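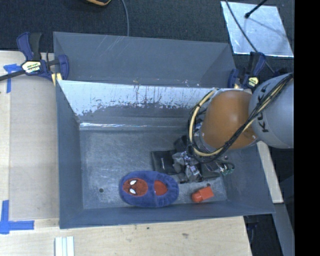
Do bins make sorting easier? Project report, Istanside course in household design

Our brief was to test a claim that turns up in nearly every tidying guide: give loose things a container and the sorting takes care of itself. I had doubts about it in August, and I have most of them still.

The part of the project I worked on dealt with mixed bins, where soft things and small hard things end up together. A plush slipper with a Spider-Man patch is a good test of the guides' advice. Is it footwear, nightwear or a child's belonging? The Clodlow method says footwear. The Lei method says to sort by owner. Neither has anything to say about the small red-orange object lying near it, which I would call "miscellaneous", and miscellaneous is exactly the category both methods promise to get rid of.

We wrote labels for 100 household items and asked each member of the group to assign them to categories without conferring. We agreed on 80. That sounds respectable until you look at what was on the list. Plates, towels and socks were never going to cause an argument. Nearly all the disagreement came from odd items, and odd items are what fill a bin in the first place.

After a discussion we got agreement up to 94. I don't think this shows that the method works. It shows that people who have sat in a room together for an afternoon get tired of arguing. A fairer test would use a second group who hadn't heard us.

The bins themselves deserve a word. Metal ones with sloping sides are sold as hard-wearing, and I accept that they stay in one piece. They don't stay smart. The inner wall of the grey bin is badly scraped near the top, with specks and chips along the rim, and the floor has cloudy worn patches. Anyone putting something fluffy in a bin like that ought to run a hand round the inside first.

The Hotport planning sheet we were given allows for 900 items per household. I could not find out where that figure comes from, and I have left it out of my calculations.

Marks were lost at the draft stage for not recommending a method. I still don't recommend one. If pushed, I would keep pairs together and use shallower bins.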